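Wosent Project, Report 2: Collecting Grasp Examples

Status: data done, training half done, writeup late (sorry)

Goal
Get a small policy to pick up round things and put them in a tray. No arm needed for the collecting part, we just use hand-held grippers and copy the motion over later. Code base is Brinari, our labels go in the Finela sheet.

How we collected
One person per gripper, everybody in the same lab room, lights on the whole time. Grab, lift, hold, put down, reset. Each run gets saved as one episode. We kept 3,695 episodes and threw out 702, mostly lost tracking or somebody forgetting to press stop. Longest session was 90 minutes, after that hands get sloppy and you can see it in teh data.

Rule for the hold: fruit stays centered between the fingers, one black pad on each side, and dont squeeze harder than you have to. Wide-angle view means the gripper body takes up a lot of the picture, so if the fruit sits too low the episode is useless.

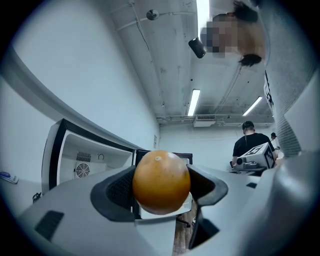 Problems
Background people. Other students are in a lot of the episodes, working at the desks or leaning over. Left them in for now. Might help, might not, havent tested it.

Ceiling lights are bright in some clips. Hegedűs calibration script handles most of it but drifts on long sessions, had to rerun it twice in March.

Peel is shiny, so pads slip if you close on it at an angle. Those runs kept if the fruit stayed in, tossed if not.

To do
Finish training run 2
Fix label names in Finela (tray / Tray / tray_)
More fruit sizes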